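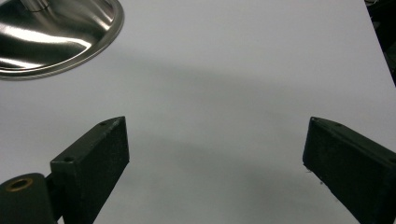

I've had the Putine hand-held gripper for a little over three weeks now, and since a bunch of you wrote in after the February issue asking whether it's worth the money, I figured I'd just put everything in one place. Get a coffee, this one runs long.

Quick background for new subscribers. The Putine is a kit from Cendale, the same small outfit that made the bench clamp I wouldn't shut up about last year. You hold it, you squeeze the trigger, two fingers close, and a camera up top records the whole business so you can train an arm on it later. There's the basic kit, which is the gripper and a camera bracket, and then there's the service side, called Shemweta, where you upload your recordings and they send back cleaned-up files. I paid for both out of my own pocket (my wife has seen the receipt, we're fine).

Putting it together took me most of a Friday evening. The instructions say 5 steps. Step 3 is secretly its own weekend project! You're seating the brass inserts into the mounting blocks, and if you go in at an angle you'll be fishing it back out with pliers and saying words. Go slow, use a real soldering iron tip and not the one you've been abusing for a decade. Once the inserts are in straight the rest goes together like it should, and the fingers line up nicely without any shimming.

About those fingers. They're black with a rough, kind of speckled finish, and I've gone back and forth on it. On the plus side they don't throw glare back at the camera, and I can see exactly where the tips are against a white table, which matters a lot when you're lining up on something shiny. On the minus side they grab lint like a wool sweater. I've got a few little pale bits stuck to one of mine right now that I keep meaning to get off with tape. Does it hurt anything? Not that I can tell. It bugs me anyway.

Now, shiny stuff. I did a lot of my practice with stainless steel, partly to be mean to it. Polished metal is where my old setup fell over completely, with the highlights sliding all over the place every time I moved my wrist. The Putine's camera does better. It still blows out when there's a lamp right over the table, so I moved mine off to the side and hung a bedsheet in front of it, and after that the recordings were good enough that Shemweta only kicked back 7 clips from my first big batch. I'd call that a win. With the old rig I'd have tossed half of them.

Grip itself is decent. The trigger is stiff for the first few days and then loosens up, or my hand got stronger, one or the other. I'd stay away from anything really wide. Mugs are fine, spoons are fine, a bowl by the rim is fine if you come at it from the side. A bowl from the top, forget it. Valdir Guimarães, who a lot of you know from the Dovcombe meetup, has the same kit and swaps in softer pads for dishes. He sent me a set and I like them, though they added enough thickness that I had to redo my calibration, and I was pretty grumpy about that for an hour.

Things I don't love. The screws on the finger tops are tiny and Cendale gives you exactly as many as you need, so the first one you drop on a carpet is gone forever. Order spares when you order the kit. The cable comes out on the right, which is great if you're left-handed and a pain for the rest of us. And the Shemweta dashboard logs you out if you look away from it for too long, so I've lost my place in a review queue more than once. I wrote to support about that and got a real reply the next morning, so points for that, but no fix yet.

On price, the basic plan covers up to 500 clips a month, and for one person working evenings that's plenty. If there are two or three of you sharing a kit you'll blow through it and want the next one up. Don't pay for the big plan right away. You can switch in the middle of a month and they only charge the difference, which I found buried in the help pages under article 3201 after I'd already picked the wrong one. Learn from me.

So would I buy it again? Yeah, I would. If you already have a gripper that works and you mostly pick up blocks and boxes, I'd hang on to it. If you've been wanting to do kitchen stuff, metal, anything that reflects, this is the first one in my price range that didn't make me want to quit. I'm going to keep going with the steel for another couple of weeks and then try glass, which I fully expect to be awful.

If you've got the Putine and have found a better way to do those brass inserts, please hit reply. I've got a second kit to build and I'm putting it off.

14 comments
Share 38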